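Clasanow Opens Tool Lending Counter at Manríquez Street Store

FOR IMMEDIATE RELEASE

Saturday, July 23, 2022

Clasanow, the neighborhood hardware retailer, today opened a tool lending counter at its Manríquez Street store. Customers can borrow hand tools and small home repair kits for up to 11 days at no charge with a free store account.

The counter takes over the space that used to hold seasonal garden stock. It is open during regular store hours, and returns can be left at the front register when the counter is closed.

Clasanow tested the service in April at its smaller Paltell store. During that month customers checked out 1,654 items. Pliers, adjustable wrenches and stud finders were borrowed most often. Many of the people who signed up were renters who said they needed a tool for one job and had no place to store it afterward. 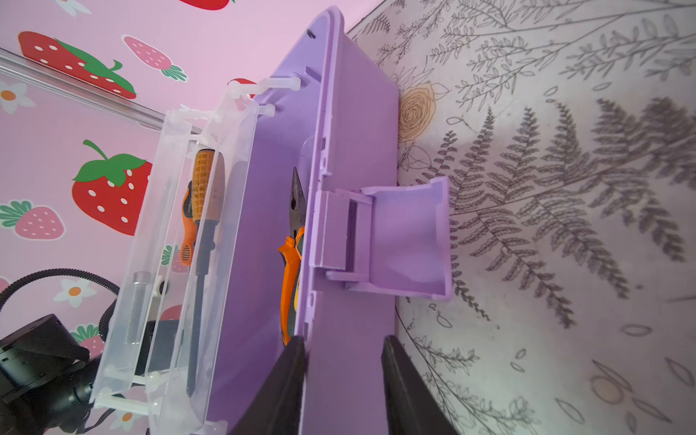 Borrowers may take up to 3 items at a time. A kit counts as one item. Loans can be renewed once, in person or by phone, unless another customer has placed a hold. Late items carry a fee of $2 per day, up to the replacement cost of the tool. Normal wear is not charged.

Power tools are not part of the service at this time. Clasanow will continue to rent drills, sanders and tile saws at its regular daily rates from the rental desk at the back of the store.

Tools for the lending counter are supplied by Umano, a regional distributor that has worked with Clasanow on its store-brand fasteners. Under the agreement, Umano will replace worn or damaged hand tools every quarter. Tools taken out of service will be repaired where possible and sold at a discount in the clearance aisle.

The store will also hold free repair classes on the first Tuesday evening of each month. The first class covers leaking faucets and running toilets. Later classes will cover patching drywall, hanging shelves and replacing window screens. Space is limited, and customers can sign up at the lending counter.

To open an account, customers need a photo ID and proof of a current address. Borrowers must be 18 or older. Accounts opened at the Paltell store during the test remain valid and can be used at both locations.

About Clasanow

Clasanow sells hardware, paint, plumbing and electrical supplies for home use. The company also offers key cutting, screen repair and blade sharpening at all of its stores.

Media questions may be directed to the Clasanow customer office at the Manríquez Street store.

###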